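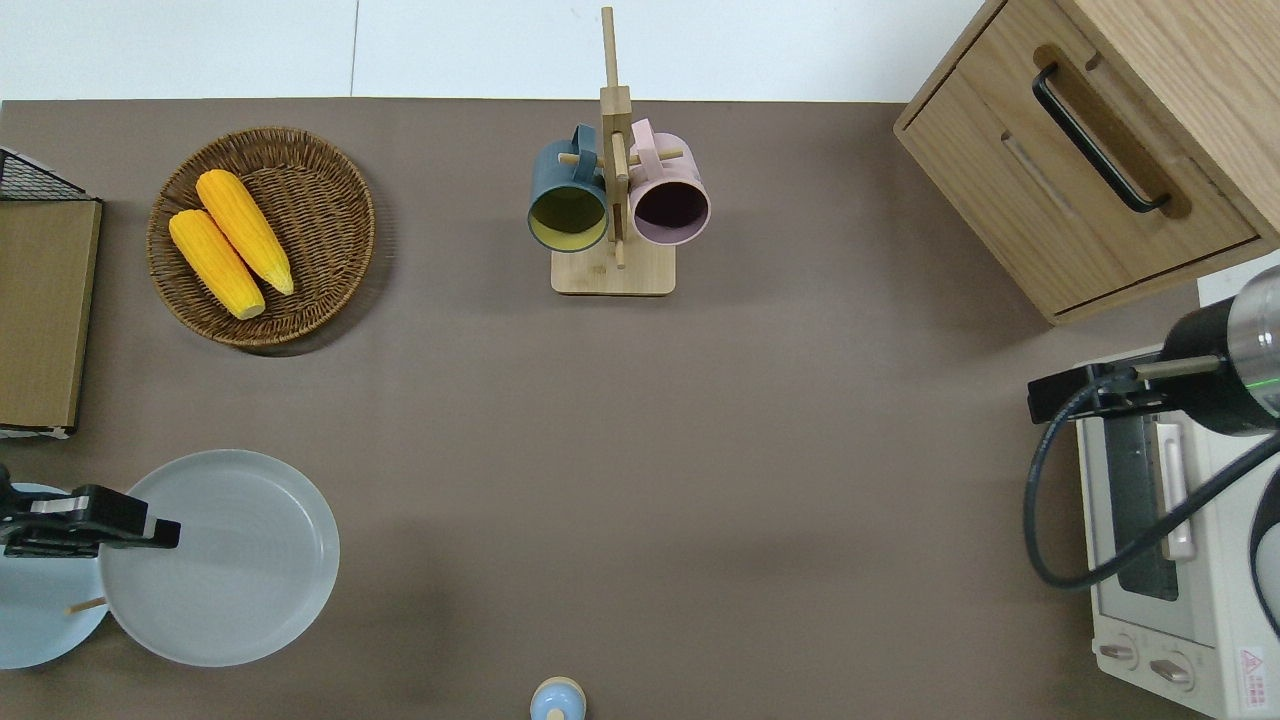 Workplace Safety | Automation Standards

Clearance Rules for Two-Arm Tabletop Cells

Small manipulators now share benches with crockery, ovens and cabinets, and most written rules for them were adapted from factory practice. The Hellitz bench code, revised in August, is one of the few drafted for household objects. It runs to 368 clauses. Two matter most in daily work.

The first sets a keep-out height of 130 mm above any heating appliance while the arm is in transit. An arm may enter that space only at reduced speed, with the appliance isolated. The second limits gripper force on ceramics and requires the setting to be logged before each session.

Cable routing gets less attention than it should. Flimetti, which audits cells against the code, reviewed almost 400 reports and lists snagged gripper cables as the most frequent finding. Its guidance calls for a fixed strain relief at the wrist and a slack check at full reach.

Kioko and Toseo apply the code differently. Kioko marks zones on the bench; Toseo holds them in software only. Either method passes, provided the zones are checked again after furniture is moved.

We use cookies to measure site traffic. Accept | Manage settings

Comments (2)

benchtop_r: Does the height apply to the wrist or the fingertip? Clause text is unclear.

cellmaint: Lowest point of the tool, cable included. We failed on the cable.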